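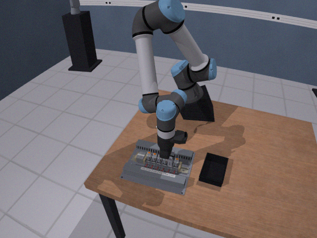
Thu Bạch wrote in to ask whether headphone cables need cleaning at all, or whether wiping the plug now and then is enough. The plug matters most, but the rest of the lead picks up skin oil and gets sticky if you leave it.

Cleaning plugs and sockets

Switch everything off and unplug at both ends. Put a little isopropyl alcohol on a lint-free cloth, pinch the plug inside it and turn. Do the black rings between the metal bands as well, as that is where the dirt collects. Leave it to dry before it goes back in.

For sockets, use a dry interdental brush of the smallest size. Never pour or spray anything into a socket. If one side still cuts out when you turn the plug, the fault is more likely a loose joint inside, and cleaning won't cure it.

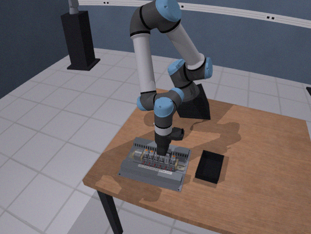 Arm and panel on the wooden table.

Wiping down the cable

Use a cloth wrung out in warm water with one drop of washing-up liquid. Hold the plug end and draw the cloth away from it, so no water runs into the collar. Keep alcohol off rubbery sleeves - it makes some of them go cloudy and stiff. Fabric sleeves only want a dry brush.

Coiling short leads

Short leads suffer more than long ones because people bend them hard behind the amplifier. Let the lead fall into the loop it wants to make and tie it loosely. I use the Flurkeo cloth ties, which come 16 to a card. Wire ties from bread bags will cut into a soft jacket in the end.
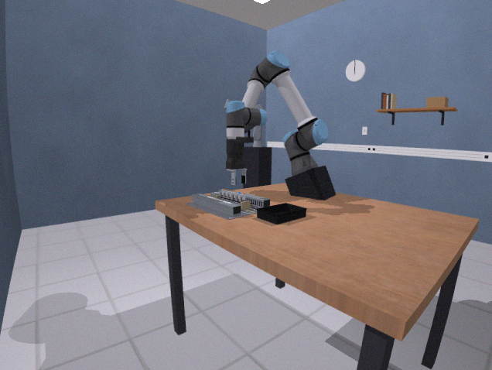

Could you not just hang them on a nail, asks a reader in Poltville, who has done it that way for years. You can, but a thin nail puts a kink in the same spot every time. A wide peg or an old cotton reel screwed to the wall is kinder.

Ear pads and headbands

Take the pads off if they come off. Most twist or unclip, and a few are glued, so look before you pull. Wipe synthetic leather with a barely damp cloth and dry it straight away. Velour can be washed by hand in cool water and left flat on a towel overnight.
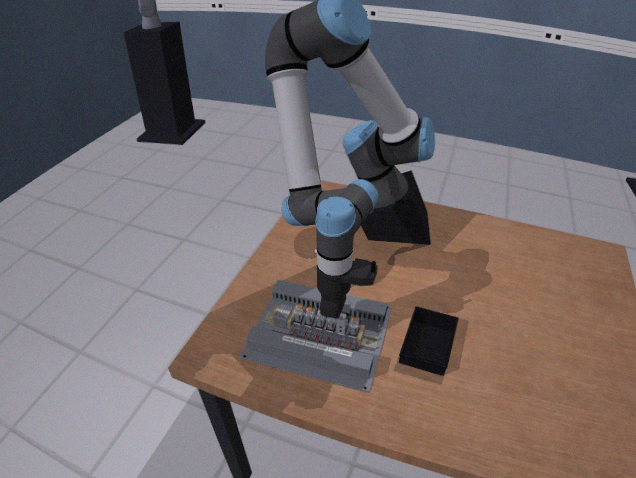 Foam inserts don't wash well. Once they crumble, buy new ones and vacuum the old bits out of the cup with a sock stretched over the nozzle. Keep the dust away from the driver, and don't press on the mesh.

Keep the spare pads in a lidded box, away from the radiator. Mine are in a Skusport tin with the adaptors, labelled on the lid in pencil.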